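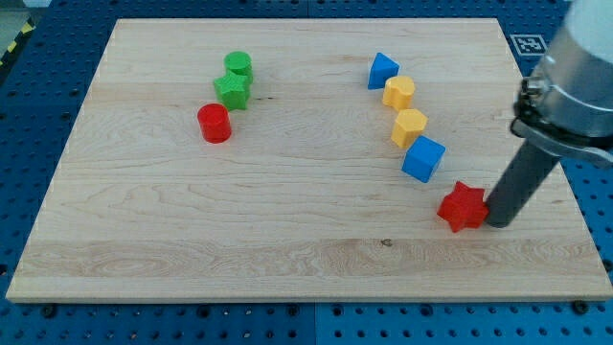

Home | Notebook | Timber store | Finishes | Toys | Contact

Flilholm workshop notebook, Jade Pearce
December 21, 2019

Maple board is on the blue bench and I am delighted with it. I know I go on about maple, but the figure in this piece is lovely, all swirls low down in the middle with long straight bands running across the rest, and one strip that comes out a shade darker. I was ready to turn it over when I saw that strip and I'm so glad I left it. It gives the eye somewhere to sit.

Finish on the board is the Flevico oil, two thin coats, rubbed back between with the grey pad. I tried a third coat on the offcut and it went yellow and a bit plasticky, so two it is. Bevel along the front edge is by hand plane, then a few strokes of 240 paper. Could be softer. I keep running my thumb along it and it's nearly there.

Now the shapes! I put a handful of the Prukach set out on the board to see the colours against pale wood, and they sing. Green cylinder and green star close together, red cylinder by them, then the others strung out on the right: blue triangle, yellow heart, yellow pentagon, blue cube, red star. I had worried that yellow would vanish on maple. It doesn't, though the heart holds up better than the pentagon, I think because of the lobes. Blue is the strongest of the lot and I'd happily make a whole set in it.

Notes on individual shapes, before I forget:

Star. Still my favourite and still the worst to make. Inside corners need the small file and patience, and paint pools in them if you load the brush. Thin the first coat, let it go right off, then a second. On its feet the star is good fun, and a child will want to stand it up straight away. Keep the points blunt.

Heart. The cleft is where the sanding goes wrong. Wrap the paper round a bit of dowel. I did the last batch that way and it saved me most of an afternoon.

Cylinder. Easy, cheerful, makes everything else look good. Gloss suits it. Tops must be dead flat or the stacking game is hopeless.

Triangle. Happiest lying on a flat face. Makes a roof for the cube, and I want that in the leaflet.

Pentagon. People ask what it's for. I like it as an in-between shape, nearly a cylinder and nearly a cube, and it gives the sorting game a hard one.

Paint: tin 131 for the green, tin 1023 for the yellow. I haven't written down the red and must do so before the tin goes back to the store, as in July we spent a whole morning matching it by eye and got it slightly pink.

The Tremblay order is the thing to plan for. They want 1000 shapes, mixed, and they'd like a board with each set. A thousand is a lot of star corners! I have asked whether a plain square could stand in for some of the stars and am hoping very much they say no. Job number is 3555, please put it on everything, including the offcuts bag.

The boards are my bigger question. Ours tapers a little towards the far side, which I'm fond of, but if we're making them in quantity then someone will ask for straight sides, and straight is quicker on the saw. I'd like to make one of each and put them side by side with the same shapes on. Same wood, same oil, no cheating by giving the tapered one the nicer grain (I would be tempted).

Still to do: soften the bevel, write down the red, file for the small star, ask about smaller tins of oil. Also try a set with no paint at all, oil only, in maple and something darker. Walnut if there's any left on the top rack.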